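Is it normal to love a cover and resent the book?

rirkhamreader
Posted 12 April 2018

I bought Harasym entirely on its cover: grey harbour, one lit window, title in lettering you could stub your toe on. I was promised gloom. What I got was 572 pages of a family arguing over a bakery lease, with a drowning on page 8 that is not mentioned again until the epilogue. My book club meets at the end of April and I'm meant to lead the discussion. Do I push through, or is there a respectable place to stop? I've also got the sequel, Sornow, because I am an optimist and it was on sale. 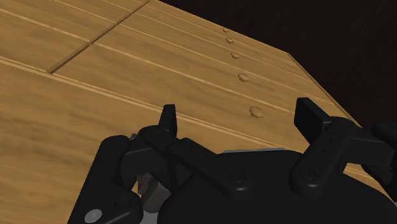

Timber tabletop, planks on the diagonal.

Please don't tell me it picks up. Everyone says it picks up.

zivum

It picks up.

Sorry. It does, though, at chapter 10, when the narration moves to the aunt and somebody finally has a motive. I'd skim 3 to 9 (keep an eye out for the letter from the harbourmaster, you'll need it later) and then read properly. The cover was done for the hardback, when the publisher was selling it as a mystery. The paperback has a loaf on the front and is a far more truthful object.

For the discussion, ask whether the mother knows. Our group had a good hour on that and only one person left early, and she had a bus to catch.

Leave Sornow for another year. Same family, different lease.

oldspinecracker

Didn't finish it. The colour on that cover is gorgeous, but I don't read covers. Try something shorter.

marginalia_mum

I'm going to disagree with zivum about skimming. Chapter 6 is the best thing in the book — the dinner where they all talk about flour and mean the drowning. I missed it the first time as well, and gave the whole thing a grumpy two stars, which I've since raised to three out of guilt. If you read only one of the early chapters, read that one slowly.

And yes, it's normal. My favourite cover is on a novel I have abandoned four times. It faces outward on the shelf and looks marvellous.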